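# Clastik dotted finger pads: product page + fault notice

Updated 2021-11-21. Read the fault part BEFORE you order spares or run a pair on anything heavier than a phone box. 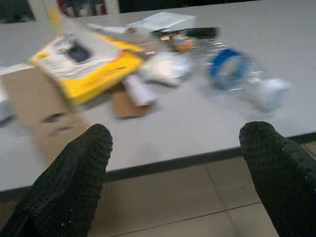
*Dotted pads on both fingers, packing table clear-up.*

Replacement pads for the Utow two-finger gripper. Black, matte, raised dot pattern. Sold in pairs, left and right are different parts. Do not swap them, the curve is wrong and the tips will meet crooked.

## Quick facts

- Part number: 471-L / 471-R, sold only as the pair
- Fits: Utow gripper, all wrist mounts
- Does not fit: the older Raptis jaw, even with the adapter plate
- Fixing: slides on over the finger, one screw at the base
- In the bag: 2 pads, 2 screws, 1 spare screw, fitting card
- Price: $148 a pair
- Stock: yes, new batch only (see below)

## What went wrong

Short version. Pads from the June batch can creep forward on the finger while gripping. Base screw stays tight, so a quick check with a driver tells you nothing. Pad moves anyway. Once it has moved far enough the tip folds over and whatever is in the grip goes sideways.

First report came from our own bench at Funddale. Ourania Manolakis was running a table-clearing job, mixed packing stuff, cardboard, tape, paper, wrap. Gripper closed on a full jar of screws, lifted, started the turn to the bin. Jar left the grip halfway round and hit the floor. No one hurt. She was outside the marked line, which is where you should be too.

She put the same pair back on and did it again with a sandbag. Same thing. Left pad had crept 5 mm. Took it off, looked inside, and the inner sleeve was shiny where it should be rough. The sleeve is meant to bite on the metal finger. On the June pads the mold release was not washed off properly before the bonding step, so it slides.

Our fault. The wash got shortened when we moved the line over and the pull test afterwards was done on cold pads only. Cold pads pass. Warm ones creep.

## Which pads are affected

Look at the inside of the cuff, the end nearest the screw. There is a stamped letter.

| Stamp | Status |
|---|---|
| D | Fine, keep using |
| E | June batch. Stop using, send back |
| F | New batch, fixed |
| None / worn off | Treat as E |

The bag label is no help if the bag has been opened, people mix them up. Check the stamp. Check BOTH pads, we have had one customer with an E on the left and a D on the right from swapping spares around.

## Stop-use, what to do now

1. Finish the move or drop the load in a safe spot. Don't hit the e-stop with something heavy in the air unless you have to, the fingers relax on some controller settings.
2. Power off the arm. Lock it off if others share the cell.
3. Undo the base screw, pull the pad straight off. No knives. The sleeve is thin and the finger coating scratches.
4. Read the stamp.
5. E or no stamp: bag it, write your order number on the bag, send it back to us.
6. Wipe the bare finger with a dry cloth and look for a shiny film. If there is one, use isopropyl and let it dry fully before the new pad goes on.

Step 6 matters. Residue from an E pad will make a good F pad slip too. We found that out on the second day when a brand new pair started creeping and there was a bad half hour of thinking the fix hadn't worked.

## Can I glue them?

No. Three people asked already. Glue holds for a while, then lets go all at once, and you loose the creep that would have warned you. You also can't get the pad off afterwards without wrecking the finger.

Tape round the cuff, also no. It catches on the mount when the gripper opens wide.

## Slip check (do this on every pad, any batch)

We should have had this on the card from the start.

- Fit pads, tighten screw till the head sits flush
- Draw a thin paint-pen line across the cuff and onto the metal
- Run 800 grips on a dummy block, normal force
- Look at the line straight away while the pads are still warm

Line unbroken = good. Line broken by any amount = pad comes off, tell us. Leave the paint line there and glance at it when you start up. Takes a second.

If your jobs are all light stuff, paper, film wrap, empty cartons, you may never see the creep at all. That is sort of the problem. Ourania's pair had been on light work for weeks with nothing odd in the log, then one heavy item. The grip sensor didn't flag it either. Motor position looked normal the whole way, the fingers had closed where they were told to. It was the skin on the outside that moved.

## What changed in batch F

- Full wash before bonding, with a water-break test on each tray
- Rougher inner sleeve
- Small lip at the cuff so the pad has something to stop against
- Pull test warm as well as cold
- Outer dot pattern same as before, no need to retune your grip force

The lip makes the cuff a touch thicker. If you run the slim wrist cover, you will need to trim the cover at the two notches. Drawing is on the fitting card.

## Swaps and refunds

E pads are replaced free, any age, any condition, receipt or not. We pay shipping both ways. If you would rather have the money back say so in the note. If an E pad dropped something and broke it, send photos and the log file, Theano Sfakianakis is handling those one by one and she is quick.

Don't wait for the new pair before taking the old pair off. Bare fingers are ok for soft or light items at low speed. Nothing glass.

Resellers: pull every open bag. Sealed bags too if the label says June. Send the lot back, don't sort them yourselves.

## Care

- Clean with damp cloth, plain water. No oils, no silicone spray
- Tape gum comes off with a rubber eraser, work along the rows of dots
- Swap the pair when the dots go flat at the tips
- Store flat, out of the sun, not folded
- Always change left and right togther

## Still open

Two reports of creep on D pads. Both came off machines that had run E pads before, so most likely residue, but we have the pads here and are cutting one up this week. If it is anything else the table above changes and everybody on the order list gets an email.

The Raptis adapter question keeps coming in. Still no. The jaw flexes and the new lip rides up on it. A different pad is planned, no date.

## Order

Pair, batch F: $148
Spare screws, bag of 5: $6
Paint pen, white: $4

Add a note if you are swapping E pads so we don't charge you. Questions about the fault go to Theano, fitting questions to Ourania. Put the stamp letter in the subject line please, it saves a round of emails.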